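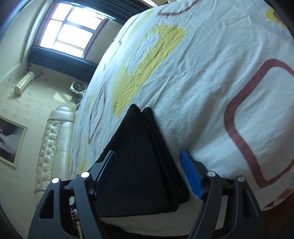
Dark Clothes, Light Bed — Sorting at the Silora House

These pages cover the bedroom part of the Silora move. The house in Fludham had to be empty by December 2019, and most of the clothes were sorted on the bed, over the sheet, before going into boxes. The kitchen and the hall closet have their own galleries.

The black pile

Large black items were done first. Lint shows up badly on black cloth, and a few light specks are still on this one. They come off with a damp hand or a strip of tape, and we do that at the other end.

The fold

The layers are stacked along one side, so they make long ridges that meet in a thick, rounded corner. The front stays broad and flat. It is not a store fold, but it holds well enough for a short drive.

Wide at the bottom, narrow at the top. Two folded tips at the upper end, one a little higher than the other. We stopped trying to square these up after the first evening — they get pressed flat in the box anyway.

The sheet

White, with a pattern. The patterned sheets stayed on the bed until the last morning and then went in with the towels. A light sheet is a good surface for dark clothes, and the hem is easy to find against it.

Boxes and labels

Boxes came from Akine, the medium size, with the handles punched out. Heavy fabric went in the bottom and shirts on top. Each box got a room name and a number on the short side. The highest number we used was 541, but that is only because the numbering carried on from the storage unit on Baptista Road. Nothing was renumbered.

Black clothes were kept together in 3 boxes marked BEDROOM — DARK. Two went to the new place and one went to storage with the winter coats.

What was left out

Hangers were bundled with string and sent separately. Belts were rolled and put inside shoes. Anything that needed mending went in a paper bag by the door, and that bag was still there in November when we came back for the curtains.

Next gallery: Hall closet and coats
Previous gallery: Kitchen drawers
Back to all Silora pages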